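Robotics Elective, Handout 3: Picking and placing with the desktop arm
Prepared by Niall Moffat, with corrections from Iona Moncrieff
Version of March 2018

Please read the pages before the lab session. Groups which did not finish Handout 2 (servo names and limits) must finish it first, as I will not repeat the joint table here.

1. What the task is

The arm must take a small object and place it in the open box on the table. Later in the term the same task will be done in the other direction, out of the box and onto the table. You will write the positions by hand, as a list of poses. There is no vision in this handout. The camera is used only to keep a record of your runs, and you will hand in frames from it together with your pose list.

The program for moving the arm is called Granuna. It reads a plain text file with one pose on every line: base, shoulder, elbow, wrist, gripper, and at the end the time in milliseconds to reach the pose. If you leave the time empty, the program will use 2000. This is slow, and I recommend that you keep it slow until your whole list works.

2. Before you begin

Check that the base plate sits flat on the table. Check that the servo wires have slack at the elbow when the arm is fully bent, and that the thick cable can move freely. Keep your sleeves and your notebook out of the reach of the arm. One person in the group stays at the power switch during every run and does no other work at that time.

Then look at your recording for a few seconds. Some groups last November handed in frames from which I could not read the position of anything, and their marks for Part C were lower than their work deserved. A frame with as little detail as the one in Figure 1 cannot be used for measuring.

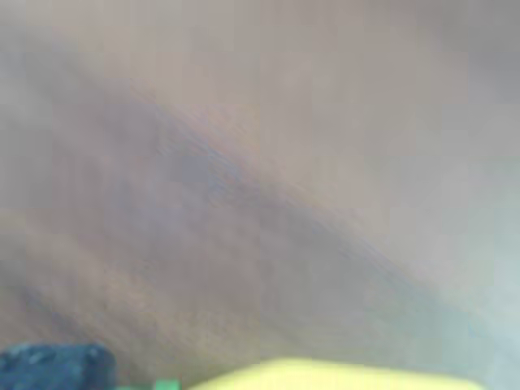
Figure 1. Strong blur over the whole view. Yellow, green and dark shapes at the lower edge.

If most of your frames are like this, stop and make the recording again. Do not try to repair them with sharpening. Sharpening makes edges that were not there, and you will measure those edges with great care and get a wrong number.

3. Writing the pose list

Start with five poses: home, above the object, at the object, above the box, in the box. Between "at the object" and "above the box" the gripper must be closed, and this is a line of its own. Many students try to close the gripper and lift in the same line. The fingers are then still moving when the shoulder starts, and the object turns or is left behind.

For the poses above the box, remember that the box has a front wall. The forearm can be high enough while the fingertips are still too low, as the gripper hangs down a good distance below the wrist. Calculate from the fingertips and never from the wrist joint. In the next figure the fingertips are already behind the front wall, and from the front side you cannot see exactly how deep they are. You must know this from your numbers.
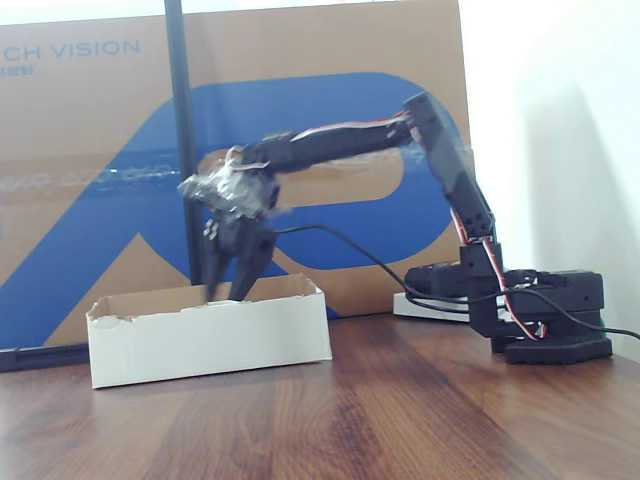
4. Timing and small corrections

When the list works at slow speed, you may reduce the times, one line after another. Do not change two lines together. Run the list 10 times after each change and write down every run, also the bad ones. A group that reports only good runs gets no marks for this part – I can see from the log file how many times the program was started.

The log is saved in the folder Lerura on the lab computer, under the number of your group. Please do not rename it. If the arm stops and the program shows code 3284, a servo has reached its limit and refused the command. Go back to the last pose that worked and compare the angles with the table in Handout 2. Switching the power off and on removes the code but it does not change your angles, so it will come back.

A long thin object is more difficult than a cube. It matters in which direction it lies, and the fingers should close across the short side. With the tube, put it down with the cap toward the same corner of the table each time, and mark the place with a pencil on paper (not on the table, please). The two ends have different shapes, so try first to hold the body near the middle.
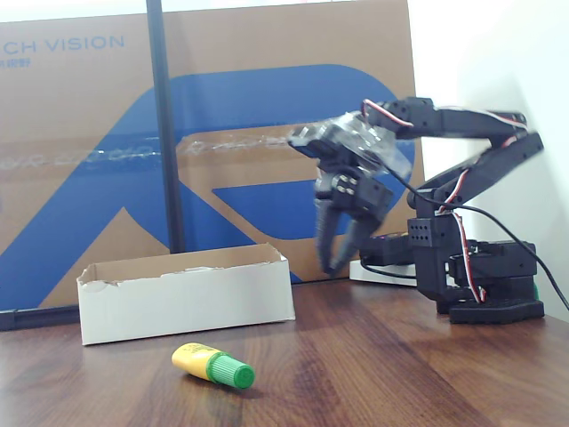 If your object rolls when a finger touches it, open the gripper a little wider and come down more vertically. Usually this is a matter of the wrist angle and the base is fine. I have seen groups change the base angle for an hour – it only moves the problem to the other finger.

5. What to hand in

Part A: the pose file, with a short comment for each line.
Part B: the table of runs, before and after each change of time.
Part C: two sharp frames from your recording, with the height of the fingertips over the table marked by hand.
Part D: half a page on one thing that did not work and what you tried.

Write in your own words. Spelling mistakes are not counted, I make them also.

The report goes in the tray beside the Skinner room, or by email to Iona if you are on the Dallent campus. Cubes can be borrowed from her too, one set for each group.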